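Threads > Food > Saved

Marjatta Tikkanen
Saturday, posted from Pramham

ok so gravy. been thinking about thickeners all week and I have opinions. thread

my grandmother in Harju did everything with flour. everything. berry soup with flour. it tasted like berry soup with flour in it

switched to corn starch for anything you want clear. fruit sauces, stir fry, the shiny stuff. flour goes cloudy, you can't talk it out of it 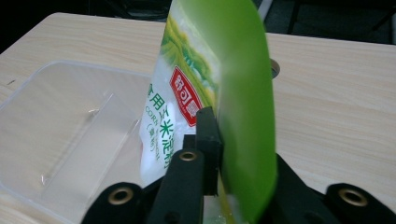

Corn starch, the edible kind. Green field on the bag.

COLD water first. always. stir it smooth in a cup, then into the hot pan. I've dumped it in dry more times than I'll admit and eaten the lumps

my ratio for a thin sauce - 7 grams to 200 ml. want it to sit on a spoon, go up from there but slowly

and let it bubble a minute!! if it tastes chalky you pulled it too soon. but dont boil it for ages either, it goes thin again and then you're standing there at dinner time with soup

Raili Valtonen asked about potato starch. yes for berry soup, thats the right one. take it off the heat as soon as it bubbles. hers was glossy, mine was glue, same recipe, we've known each other too long for me to be mad

acid is the other thing. lemon, vinegar, rhubarb - all of it weakens the set. put the lemon in at the end

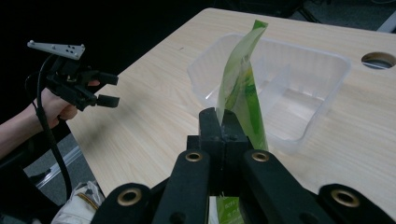 Tall green pouch, clear tray behind it.

freezing: flour sauces come back ok if you whisk them. corn starch ones weep and go spongy. tapioca is better, I froze a cherry pie filling with it in May and it thawed fine

storage. jar with a lid, dry cupboard, not over the stove. mine lived over the stove in the old flat at Skalora and caked solid by teh end of summer

also you can dust chicken with it before frying. crisp for once. that's a seperate thread, I have to go, something is catching on the bottom of the pan

© Marjatta Tikkanen | Contact | Back to top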